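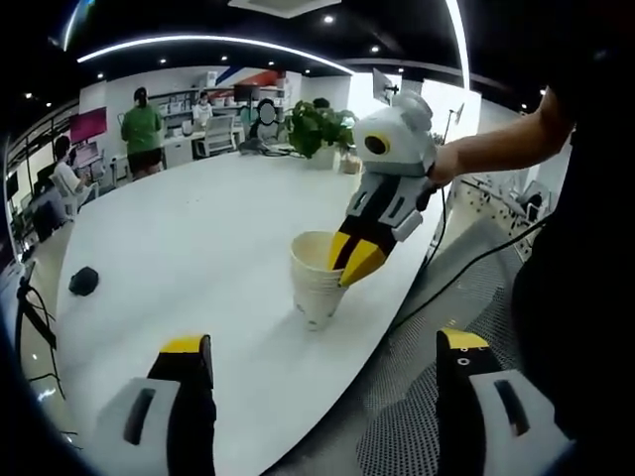 A stack of white paper cups on a table.

How Can Paper Hold Water?

Take a sheet of paper from your notebook and put a few drops of water on it. After a short time the paper becomes soft. If you pull it, it tears very easily. Now think about a paper cup. You can fill it with juice, walk across the garden, sit down and drink slowly, and the juice stays inside. Both are paper. So why is one so weak and the other so strong?

To answer this, we must first look at what paper is.

Paper is made of tiny hairs

Most paper comes from trees. Wood is full of very small threads, and these threads are called fibers. One fiber is thinner than a hair on your head. In a paper mill, the wood is cut into chips and cooked until the fibers come apart. Mixed with a lot of water, they look like thin porridge. The name for this porridge is pulp.

The pulp is spread on a moving screen with many small holes. The water falls through the holes and the fibers stay on top, lying over each other in all directions. Then they are pressed and dried. When they dry, they hold on to each other, and you have paper.

If you tear a piece of paper slowly and look at the torn side with a magnifying glass, you can see the fibers. They stick out like the fur of a very small animal.

Why water likes paper

Between the fibers there are many empty spaces. When water touches the paper, it goes into these spaces and pulls itself along, even upward! This is called capillary action. It is a long name, but you have seen it many times. It happens when a kitchen towel drinks up spilled milk.

Water also goes into the fibers and makes them swell. They cannot hold each other so well anymore. This is why wet paper tears.

The secret coat

A paper cup has a thin coat, and in many cups this coat is a kind of plastic. It is put on the paper before the cup has its shape, when the paper is still on a big roll. The coat covers the spaces between the fibers, so the water finds no door to enter.

Before plastic coats, many cups were covered with wax, the same kind of material that candles are made from. Wax works well with cold lemonade. With hot tea it is not so good — the wax can become soft and melt.

From flat to round

In the town of Plovthorpe there is a small factory with the name Cetow, where paper cups are made. One machine there makes 209 cups in one minute. That is more than 3 cups every second. Try to say "cup, cup, cup" in one second and you will know how fast it is.

First, the machine cuts a flat piece that looks like a fan. The fan is bent around a metal form until its two sides meet, and heat closes them together. The coat becomes sticky when it is hot, so it works like glue. Next, a round piece is put in for the bottom. At the end, the top edge is rolled to the outside. Touch it with your finger. This roll is called the rim, and it makes the cup stiff and also nice for your lips.

Why is the cup wider at the top? Because of this shape, one cup can go inside another. A box from Cetow has 460 cups in it. If they could not go inside each other, the box would have to be very much bigger, and most of what you carried would be air.

What happens after the drink?

The coat is useful, but it makes a problem later. To make new paper from an old cup, the coat must be taken away from the fibers, and not every recycling plant has the machines for this. Ask at home or at school what is the rule in your town. A cup that you can wash and use again is often a good choice, especially if you drink from it every day.

Try it yourself

You need a piece of plain paper, a wax crayon, a spoon, some water and a plate.

Draw two circles on the paper. Color one circle with the crayon. Press hard and leave no white places. Put the paper on the plate, and drop a little water in the middle of each circle. Wait 20 minutes.

Look at the back of the paper. Where is it darker? Touch both places softly. Then make the test again with a different crayon, or with less color, and write down what changes.

Words to remember

Fiber — a very thin thread, for example from wood.
Pulp — fibers mixed with water.
Capillary action — the way water moves by itself through narrow spaces.
Rim — the top edge of a cup.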